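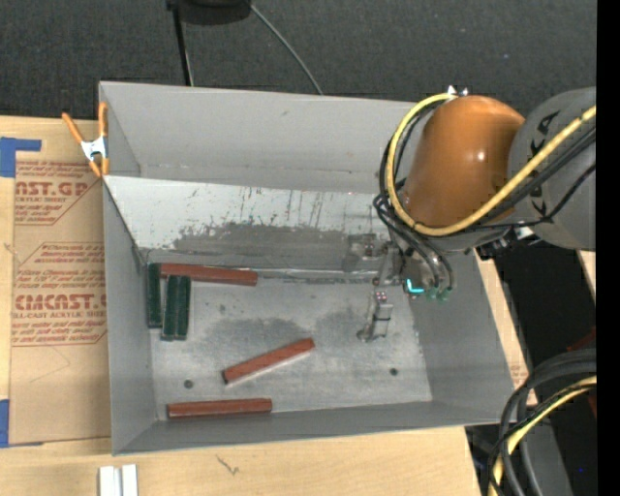

Pritchard, November

Handout 5: bin picking kits, what you get and what you pay for

Kit under review is the Kolano bin picking package, sold by Wisoter. Arm not included, you bring your own. Ours is the KUKA in the lab. Price list is in the course folder, read it before section please.

What's in the package:
software license (one seat, 30 months)
calibration plate
gripper adapter, cables
phone support, office hours only

Notes from the bench so far. Metal bin with sloped walls, parts lying on the floor of it. Red-brown and green blocks, plus a small gray cylinder with a white top. Mixed parts on purpose, the brochure only ever talks about one part type per bin.

Things to watch for
- Shiny wall. One side of the bin reflects like a mirror, the rest is matte. Depth cameras hate this. Brochure says "all common containers", ask what common means.
- Parts touching. Green blocks bunched up on the left are a harder pick than the red-brown one lying diagonally. Where do the fingers go?
- Parts close to a wall. Wrist clearance!! Draw it before you run it.
- Cables. Check slack at full reach, both directions.

Setup time: Wisoter quotes 30 minutes. Took us around 2 hours, most of that was calibration and teh license server. Write down your own time, start to first good pick.

Compare with the Bukodia kit (handout 4). Bukodia is cheaper but you do your own grasp planning. Kolano hides it, fine until it picks badly and then theres no setting to change. Want your opinion on this, one paragraph, with reasons.

For next time: log every failed pick and sort by cause (vision, grasp, collision, other). Don't clear the bin between tries. Clamp stays on the rim. Logs go in the shared folder before noon.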